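Otetti Opens Spring Enrollment for Home Textile Courses

FOR IMMEDIATE RELEASE

4 February 2022

FLAKGATE – Otetti, the fabric and home sewing retailer, has opened enrollment for its spring program of evening and weekend courses in table linens, curtains and simple upholstery. Classes begin in May at the company's store on Stavel Street and will run for 18 weeks.

The program has been held on a smaller scale for the past two years. Demand for places went past what the old upstairs classroom could hold, and the company has moved teaching to the ground floor of the former Morelli shoe warehouse next door. The new room has its own street entrance, a cutting area and storage where students can leave unfinished work between sessions.

"People kept asking for something longer than a Saturday morning," said Endang Ong, managing director of Otetti. "They wanted to get through a whole project and then start a second one. The single sessions were popular, but a lot of tablecloths went home pinned and stayed pinned."

Three courses are on offer this spring. Table Linens covers measuring, mitered corners, hems and napkins, and is open to complete beginners. Curtains and Shades is meant for students who can already thread a machine and sew a straight seam. Seat Covers is the most advanced of the three and asks students to bring a dining chair with a removable seat.
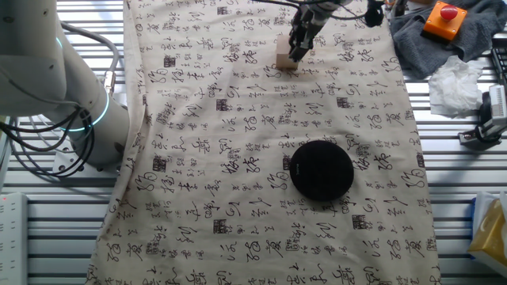

Table Linens will be taught by Fitriani Sinaga, who ran the alterations counter at the Flakgate store before moving into teaching. Her course spends two full evenings on printed cloth, including how to center a pattern on a table, how to match a print across a seam and how much extra fabric to buy for a large repeat.

"Prints are where most of the mistakes happen," Sinaga said. "Someone buys exactly the length of the table and forgets the drop. Or they cut it and then notice the writing is upside down on one side."

Rizal Lumbantobing will teach Curtains and Shades and Seat Covers. Both instructors will hold an open hour before each evening class for students who missed a session or need to use a machine.

Otetti has also added to its range of cottons and linen blends ahead of the program. The Flakgate store now stocks 2154 fabrics by the yard, and enrolled students receive a discount on cut lengths for as long as their course lasts. Remnants under one yard are free to students for practice pieces.

Places can be booked in the store or by phone. A deposit is taken at booking and the balance is due on the first evening. Machines, thread, pins and shears are provided. Students supply their own fabric, and a list for each course is available at the cutting counter.

Anyone on the waiting list from last fall will be contacted by Tirta Setiawan in the course office before general places are confirmed.

About Otetti
Otetti has sold dress and furnishing fabrics in Flakgate since 2000.

Press contact
Kamarul Sitompul, Communications, Otetti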